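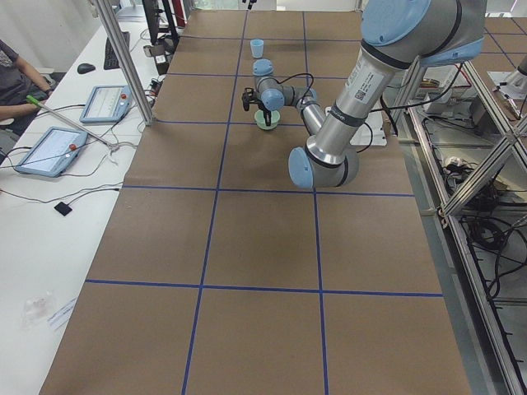

Zuletzt geändert: Sonntag, 21:40 Uhr

Notizbuch Arbeitsplatz 2, Projekt Grinow
Aufgabe: Schale und Becher, Vorführen per Fernsteuerung

Heute weiter mit der hellgrünen Schale. Ziel ist, dass der Arm von oben kommt, den Rand fasst und die Schale in ein anderes Feld vom Raster stellt. Der blaue Becher bleibt dabei in seinem Feld, ein Feld weiter hinten. Er ist in dieser Reihe nur Ablenkung und wird nicht gegriffen.

Stand vom Datensatz Makeseck vor der heutigen Sitzung: 1.102 Vorführungen. Davon habe ich 900 durchgesehen und für das Training freigegeben, der Rest wartet noch. Heute sind 30 neue dazugekommen, alle mit der Schale.

Beobachtungen:

Das Anfahren ist das Schwierige, wenn man fernsteuert. Man hält gern kurz über der Schale an und überlegt, auf welcher Seite vom Rand der Finger hinunter soll. Diese Pausen sind später in den Daten und das Modell lernt sie mit. Beim letzten Training mit Min blieb der Arm manchmal einfach über der Schale stehen und machte nichts mehr. Ich vermute, es kommt genau davon. Ab jetzt also vorher entscheiden, welche Seite, und dann in einem Zug nach unten.

Von den 30 habe ich 18 als gut markiert. Bei den anderen war die Pause zu lang, oder der Greifer hat die Schale beim Schließen verschoben. Ich habe sie nicht gelöscht, nur mit „langsam“ beziehungsweise „verschoben“ gekennzeichnet. Vielleicht kann man sie später für etwas benutzen.

Die Schale ist niedrig. Wenn der Greifer zu tief geht, drücken die Finger auf das Papier. Einmal hat der Arm deswegen mit Schutzhalt gestoppt, quittiert am Bediengerät, danach ging es normal weiter. Die untere Grenze in z habe ich noch nicht geändert, das möchte ich zuerst besprechen.

Klebeband: Bitte die dunkelblauen Linien nicht neu kleben, solange diese Reihe läuft. Die Startpositionen beziehen sich auf die Felder, und wenn eine Linie wandert, stimmen die alten Aufnahmen mit den neuen nicht mehr überein. Das Packpapier hat schon leichte Falten, das stört bis jetzt nicht.

Offen:
– Die Umrechnung der Steuerbewegung ist noch auf den Wert aus Bosport gestellt. Für grobe Wege gut, für den Rand der Schale zu empfindlich. Mit der Hälfte probieren.
– Handführen zum Vergleich: den Arm direkt mit der Hand zur Schale führen und dieselbe Aufgabe aufnehmen. Ich erwarte weniger Pausen, aber die Hand ist dann im Kamerabild, und das wollten wir eigentlich vermeiden.
– Becher und Schale tauschen, erst wenn die Reihe mit der Schale fertig ist.
– Die Aufnahme startet manchmal, bevor der Greifer ganz offen ist. In der Auswertung die ersten Bilder abschneiden oder das Startsignal später setzen – ich weiß noch nicht, was sauberer ist.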